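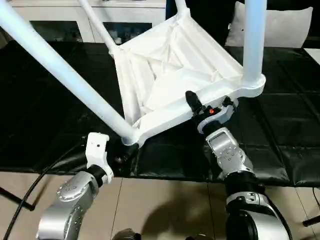 2021-10-24

I have been meaning to write about the white chairs since April, when we first carried them home, and every time I sat down to do it something else wanted doing in the house. Well, the rain has finally settled in, the garden is more or less put to bed, and I have a pot of tea and nowhere to be, so chairs it is.

Some of you will remember that we had four old dining chairs with cane seats, and that one by one the cane gave way (the last one under my brother-in-law, who was very gracious about it). I priced having them recaned and then I priced new ones, and neither made me happy. Then we drove out to Caltthorpe for a birthday lunch and stopped at the secondhand barn on the way back, the one called Retamal that used to sell farm supplies, and in the back corner was a set of white chairs with tube legs and fabric seats. They wanted $30 apiece. I offered $22, and the lady at the counter laughed at me kindly and then said yes if I took them all. So I took them all!

I love a fabric seat. I know some people find them floppy, but I grew up with a wooden bench at the table, and sitting in something with a bit of give still feels like a treat to me. They're light enough that I can lift one in each hand when I want to sweep, and they don't scrape the floor the way the cane ones did. My only complaint in the first months was a creak. One chair would let out a little groan whenever anybody leaned back, and then a second one started up, and by August dinner sounded like a boat at anchor.

So this month I finally did the sensible thing and gave the chairs a proper going-over, upside down, one at a time. If you have chairs of this sort and have never turned them over, please do. You learn so much more about a chair from underneath. All the places where the legs meet the seat frame are right there in front of you with light on them, and you aren't lying on the floor with a flashlight in your teeth (I have done this, and I don't recommend it past the age of forty).

The main thing is to put something soft down first. A bare table will mark a white frame, and a white frame will mark a bare table, and you'll be cross about both. I used an old quilt for my first one and it kept bunching up and sliding. Something padded that stays flat is much nicer. After that I borrowed a folding exercise mat from my daughter's room, and it was so much better that I haven't given it back yet.

With the chair settled, I go around each leg and give it a gentle wiggle near the bottom of the leg and then up by the tip. The creaky chair had one leg that moved just a hair. I snugged up the screw with a hand screwdriver, a quarter turn and then another quarter turn, and stopped as soon as it felt firm. My husband is a great believer in one more turn for luck, and we have a stripped screw in the porch swing to show for it, so he was put in charge of the tea.

Then the fabric. When the chair is the right way up you only see the top, and the top gets wiped now and then. The underside had never been touched by me, and I suspect not by anyone before me either. I ran the vacuum over it with the soft brush, working into the folds where it gathers along the rails, and you would not believe the crumbs. After that I used a cloth wrung out in warm water with a drop of Gorex soap, which is what I use for the curtains, and went over the frame as well while I was at it. An old toothbrush got into the corners. I left each chair upside down until it was dry, which took the whole afternoon for the first one as the day was so damp, and after that I put the fan on.

I spent 10 minutes or so on each chair, not counting the drying, and I enjoyed it more than I expected. There's something very peaceful about a small job with a clear edge to it. I had the radio on and the dog under the table.

The groaning has stopped on one chair and is much quieter on the other. I think that second one may need new rubber tips, and Jendden has a packet in the right size if I can remember to write it down before I'm next in town. The seats could be a touch tighter too, but I haven't worked out how the fabric is fastened and I don't want to start pulling at it with company coming. If any of you have re-stretched a seat like these, do leave me a note in the comments, I'd love to hear how you went about it.

Soup next time, I think. The squash are piling up on the back step.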